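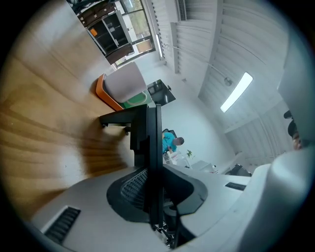
Mornbridge Robotics Equipment Service

Using the Flallora Hand-Held Gripper Kit: Setup, Recording and Return

The Flallora kit is available on loan to teaching staff, research staff and registered student projects. It allows a person to carry out an ordinary task by hand, using a gripper of the same general type that is fitted to a robot arm, while a camera on the gripper records the work. The recordings may then be used to train or test a robot. No robot arm is needed during recording, and the kit may be used in offices, workshops and kitchens as well as in the laboratory.

This page covers booking, preparation, recording, transfer of files and return. Borrowers who have used the earlier version of the kit should read the sections on calibration and on the Menis software, as both procedures have changed.

Before You Book

The standard loan period is seven days, counted from the day of collection. Requests must reach the service at least five working days before the kit is needed. Longer loans are considered when no other booking is waiting, and the request should state the reason.

Borrowers are responsible for the kit from collection until it has been checked in. The charge for a lost kit, or one damaged beyond repair, is $900 and is billed to the department named on the booking form. Normal wear to the finger pads is not charged.

A kit that is to leave the Mornbridge main site needs a travel form. The Lagos partner site holds its own kits and handles its own bookings. Staff traveling there should not carry a kit from the main site unless both offices have agreed to it.

What Is in the Case

The case should contain the gripper, the charging cable, a memory card in its holder, a card reader, the printed calibration board, spare finger pads and a cleaning cloth. A packing list is fixed inside the lid. Please check the contents against it at the service desk before signing. Items found to be missing later are treated as missing from the loan.

The charging cable is labeled with the same number as the case. Other cables of the same shape will fit the socket, but some of them charge the battery very slowly and have led to sessions being cut short.

Preparing the Room

Choose the task and the place before switching on the gripper. The operator should be able to complete the task without stepping over cables or reaching across another person's work. Chairs and bins that stand in the walking path should be moved to one side. Furniture that is part of the normal room may stay, and it is usually better that it does. Recordings made only in cleared rooms have been of limited use to most projects.

The camera has a very wide view. It takes in the floor and the ceiling together, along with most of what lies between them, and this has two consequences for the borrower.

The first concerns people. Anyone working in the same room is likely to appear in the recording, including a person seated well away from the task. In the view at the head of this page, a man in a teal shirt is seated beyond the gripper finger, and part of another person's head is visible at the far right. Everyone in the room must be told that recording is to take place and must have given consent on the service's form. Signed forms are kept with the project records and are not handed in with the kit. If a person declines, the session should be held elsewhere or at another time. Asking that person to sit to one side is not sufficient.

The second concerns light. Ceiling fixtures and windows will often both be in view, and the camera sets its exposure from the whole picture. Switch on the lights that will be used and leave them unchanged for the full session. Blinds should be set once, at the start. Sessions near large windows in November and the months after it should be planned for the middle of the day where possible.

Screens, whiteboards and papers also need attention. Lock any screen that shows personal or confidential material, and turn over or put away documents that could be read.

Switching On and Checking the View

1. Confirm that the battery is fully charged. The indicator stays green when charging is complete.

2. Insert the memory card with the label facing the grip. Do not force it.

3. Hold the gripper by the grip, with the fingers open, and press the power button until the indicator turns white.

4. Connect the laptop or tablet to the gripper and open Menis. The live view should appear within a few seconds. If it does not, close the program and connect again.

5. Look at the live view with the gripper held in a working position. The pale gray housing should appear along the lower part of the view, with a black gripper finger rising from it toward the center. Straight lines in the room, such as floorboards and ceiling panels, will appear curved, and the corners of the picture will be black. Both are normal for this lens.

6. Wipe the lens with the cloth supplied if any part of the view is cloudy. Paper towels and clothing scratch the coating.

7. Close and open the fingers several times. The reading in Menis should follow the movement without a pause.

Keep the vents in the housing clear of sleeves and tape. Borrowers sometimes fix labels or markers to the housing for their own projects. This is permitted if the markers can be removed cleanly and do not cover a vent or enter the camera's view.

Calibration

Calibration is required at the start of every session and again if the gripper is dropped or knocked hard. Place the printed board on a flat surface in even light. Select Calibrate in Menis, then move the gripper slowly over the board, first from side to side and then toward and away from it. Tilt the gripper as you go. The program draws a green outline around the board when it has enough views, and it saves the result on its own.

The earlier version of the kit asked the user to save the calibration file by hand. This is no longer done, and files saved in the old format should not be copied onto the card. Menis will accept them, but the recordings made afterward will carry the wrong lens values.

If calibration fails, check the board first. A board that has been folded or has curled at the corners will not be read correctly. Replacement boards are available from the desk without charge. Boards printed by borrowers are not supported, as office printers often change the size of the page.

Recording the Task

Each recording should contain one complete attempt at the task, from a resting position back to a resting position. Press the trigger button once to begin and once to end. A short tone marks each press.

Move at a steady, moderate pace. The operator's free hand should stay out of the task unless the project plan calls for it. Objects should be approached so that the fingertips can be seen meeting the object. A large part of the material returned to us cannot be used because the object was hidden behind the finger at the moment of grasping, and a small turn of the wrist is normally enough to prevent this.

It is natural to lower the gripper between attempts, and the view may swing over the floor and furniture at a steep angle as this is done. End the recording before lowering the gripper. If this is forgotten, the extra portion may be trimmed in Menis, and there is no need to repeat the attempt.

New operators should make five practice recordings and review them with a colleague before collecting material for a project. The practice files should be kept in a separate folder so that they are not mixed with the final set.

Failed attempts should be kept. If an object is dropped or missed, finish the recording in the usual way and mark it as Unsuccessful. The project lead will decide whether to use it.

Rest breaks are strongly advised. The gripper is not heavy, but holding it at arm's length becomes tiring, and tired operators tend to let the camera drift away from the work.

Transferring the Files

End the session in Menis before switching off the gripper. Wait for the indicator to go out, remove the card and place it in the card reader. Select Import, choose the project name and allow the copy to finish. The program compares the copied files with those on the card and shows a list of any that do not match. Those files should be imported again.

Recordings that show people must be stored on the project drive. They must not be placed on personal laptops or in private online storage, and they must not be shared outside the project without the approval named in the consent form. Where a person later withdraws consent, the project lead must remove the recordings concerned and inform the service in writing.

Do not clear the card until the import has been confirmed.

Cleaning and Return

Switch off the gripper and wipe the housing and fingers with a dry cloth. Where food or liquids have been handled, remove the finger pads, wash them in warm water with mild soap and let them dry fully before refitting them. The body of the gripper must never be rinsed or sprayed. Solvents are not to be used on any part.

Return the gripper to the case with the fingers closed. Charge the battery before return if time allows. The desk staff will check the contents with the borrower present and will clear the card once the borrower confirms that all files have been copied.

Faults should be reported on the return slip even when they did not interrupt the work. A note such as "live view froze once during calibration" is helpful to the service and does not lead to a charge.

Training and Contact

Short training sessions are offered to groups on request and are required for student projects before a first loan. Questions about the kit, training or the Menis software may be addressed to Benjamín Orellana at the Robotics Equipment Service desk. Questions about consent or data storage should go to the borrower's own department in the first instance.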